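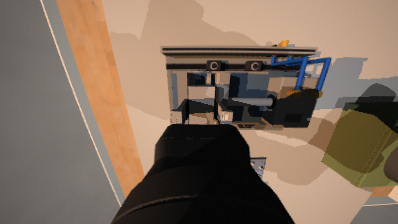 About Velmont

We get one question more than any other, usually from a brother-in-law at a cookout: can a machine do the dishes yet?

No. Well, sort of, if you have one kind of dish and it never moves. Velmont is a small company that tests whether robot arms can do the boring work people would like to hand over, on the shop floor first and in the house later. We don't build the arms. We give them chores, keep score, and write up the results in plain words for people who are about to spend a lot of money.

We started in the back half of a former bakery, with one arm and a great deal of confidence. The first chore was folding dish towels. We have since moved on to small parts, where the customers are more patient and the towels can't hurt us anymore.

What we do all day

Most of our work is now done in simulation before anybody buys a bolt. We set up a room, a table, an arm and the parts, and let the thing try. A simulated arm can fumble the same piece all night and never wake the neighbors or dent the floor. 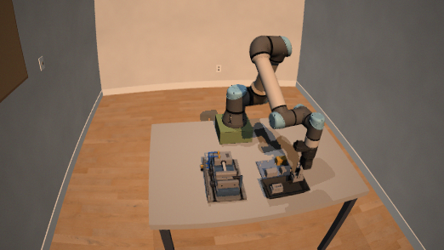

The longest job we've taken on is the Allier series, 702 tries at picking up small parts and putting them where they belong. We called 92 of those clean, meaning a fussy human would have left the result alone. The client had hoped for a rounder number. So had we.

Picking a thing up is the easy bit. Letting go of it in the right place, at the right angle, without nudging what's next to it – that is where the afternoon goes. A new hire on a line learns this before lunch and then complains about the parking. Our arms don't complain, but they don't learn it before lunch either.

What we tell clients

Same part, same spot, same way up, thousands of times: buy the arm. Mixed parts in a bin: talk to us first. A teenager's bedroom: keep the teenager.

We score every chore on the Sotiropoulos scale, our own in-house yardstick, which runs from "fine, leave it alone" down to "somebody get a broom." Loading a dishwasher sits near the broom end. Making a bed sits below it.

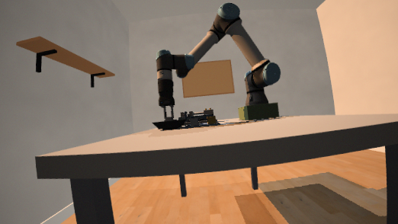 Our reports are short and say "not yet" a lot. Some readers find this gloomy. We think it's cheaper than finding out in April with the line stopped and a salesman who has quit returning calls.

Where to find us

The shop is in Cokelport, behind the tire place. Come by on a weekday afternoon and ring twice. The coffee is made by hand, and so are the beds.

122 shares | 14 comments

Related
Why towels are harder than engines
The Sotiropoulos scale, line by line
Notes on the Allier series
Can it take out the trash? (Still no)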